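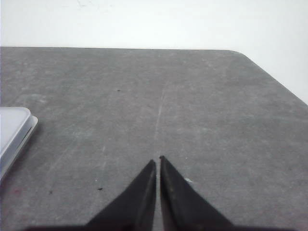 The gray table at Nirkgate, against the white wall.

She bought the table for the color, she says, and has been defending it ever since. "People walk in and ask when the real one is coming." It is gray, it has rounded corners, and it wears its scuffs and wipe marks the way some people wear a conference badge. She has tried three cleaners on it. The marks, she reports, enjoyed all of them.

We are in the back kitchen at Nirkgate, where she portions noodles for the lunch counter out front. She has run the place for 13 years, the first 2 of them from a rented stall in Minley with a camp stove and an umbrella. The stall had charm, according to the customers. According to her it had a drain.

I came to ask about the noodles, which have a following that borders on the unreasonable. She would like to talk about the scale. "You can have the best noodles in the county," she says, "and if one man gets a big heap and the man behind him gets a small heap, you don't have a restaurant. You have a dispute."

The house portion is 243 grams, cooked. I ask why not 240, or 250. She looks at me as if I had suggested serving them in a hat. "Because 250 was too much and 240 looked mean. I ate a lot of noodles to find that out. I wasn't well."

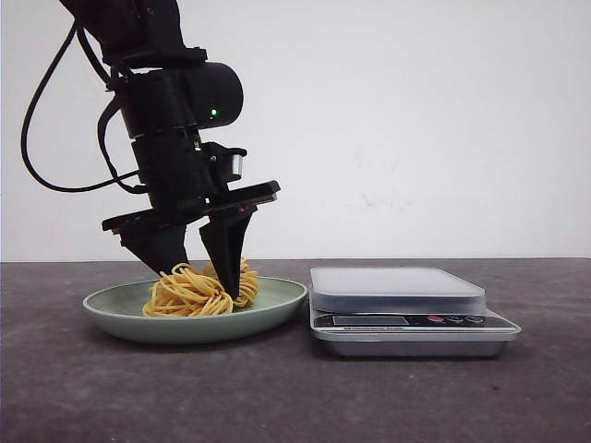
Noodles are, in her view, the least cooperative food a person can choose to weigh. Rice pours. Soup pours. Even mashed potatoes will go where they are put. Take a pinch from a heap of noodles like the glossy yellow one on the green plate, though, and the strands come up in loops, bringing along relatives from the far side. "You reach for a little and you get the family," she says. Her advice is to lift straight up, wait, and let whatever wants to fall go back. New staff tend to shake. Shaking, she says, is how you end up with noodles on your shoes.

The plates are another of her opinions. She wanted something with a rim, shallow enough to reach into from any side, and she wanted green because yellow food on a white plate makes her think of hospitals. Her sister-in-law picked white for the café at Gasside and they have agreed not to discuss it.

The silver scale stays to the right of the plate. I ask whether this is a system. "It's where my hand goes." She is on her fourth scale. The first drowned, the second was lent to a neighbor and is still being lent, and the third began adding weight to everything in August, including nothing. For a week she thought the noodles had improved.

She keeps a notebook of complaints about portion size, which I was allowed to see but not to photograph. The record belongs to a regular who ordered the Kumsa bowl, the one with the chili oil, and wrote most of a page on the decline of standards. She weighed his next order in front of him. He has since moved on to complaining about the chairs.

One evening last winter, with the door locked and the radio on, she put everything left in the pot on the scale to see how much she had overcooked. It came to 1034 grams. "Four dinners and an argument," she says. She took it home. Her sons ate it cold, standing up, and did not ask what it weighed.

Does she ever just guess? "At home," she says, moving the plate an inch to the left and then back again. "At home I use a fork and hope."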